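Zotau open day: progress report to the Vasilakis Fund
Jan 11, 2023

Hi all,

You asked for a short update once the open day was behind us, so here goes. We had 235 people through the Nermont workshop, which is way more than we'd planned cookies for! A lot of them were families from the neighborhood, plus two classes from the community college and a few folks from Tornum who wanted to talk about sorting lines.

The two-handed demo was the one everybody crowded around. We kept the job simple on purpose: fruit, a yellow basket, and a mesh cage with an open front. The task we're working toward is moving the fruit from the basket into the cage using both hands, and I talked people through each stage while the arms were going. I ran it 19 times over the day (my voice was gone by the end), and the kids would have happily had me do 19 more.
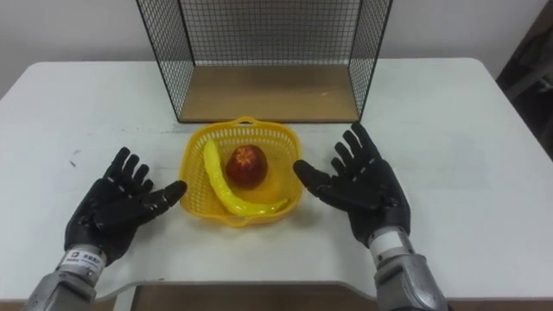 The banana gave us the most trouble, as I warned you in August it might. Long curved things roll when you grip them near the end, and four of the runs stopped right there. The apple was fine every time. I'd like to spend the next stretch on finger placement and leave speed alone for now -- visitors didn't mind slow at all, they minded not knowing what the hands were about to do. A man from Tornum suggested a little screen showing the next step, and I think he's right.

On money: the day cost $1112, mostly tables, signs and the extra insurance. That's $300 over what I put in the plan, and all of the extra is the insurance. I can cover it from the travel line if you're OK with that -- just let me know.

Still to do on our side: write up the failed runs, fix the squeaky door to the workshop (three people mentioned it on the comment cards, ha), and pick a date for the college classes to come back for a longer session. Their teacher wants them to try setting up a run themselves, and I've said yes.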